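Assembly Fixtures Project: Progress Report to Planerance
Prepared by Bereket Gebru, April

Work this period went into the insertion panels and the parts that go with them. The grant covers design, printing and a first round of testing, and the first two of those are now complete. Testing has started and will continue into the next period.

The Pernel panel is the one we have used most. It went through 5 versions before we settled on the spacing between features. Early versions put the openings too close together, and a part placed in one would get in the way of the next. Kenji Okafor redrew the layout and it has not changed since.

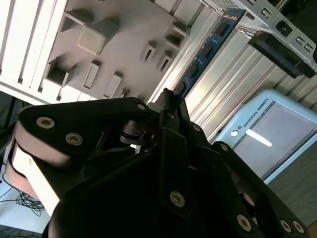 Gray cube-shaped block partly in a square opening on the test panel, with upright pegs and slotted holders.

The square openings are giving us the most trouble. A block that goes in at a slight angle tends to stop partway, and pushing harder does not help. We are comparing two edge shapes on the blocks and will pick one before we order more. The slotted holders have needed no changes.

We have logged 116 trials so far against a target of 2000. That is behind plan. Printing took longer than we allowed for, and the first batch of parts from Karunaratne was oversized and had to go back. The replacements fit.

Spending is at 50 percent of the parts budget. We are not asking for more money, but we would like to move part of the travel line into materials to pay for spare panels. A revised budget sheet is attached.

Next period:
Choose the block edge shape and reprint the set.
Begin trials on the Urkness panel.
Send Planerance the full trial log with the next report.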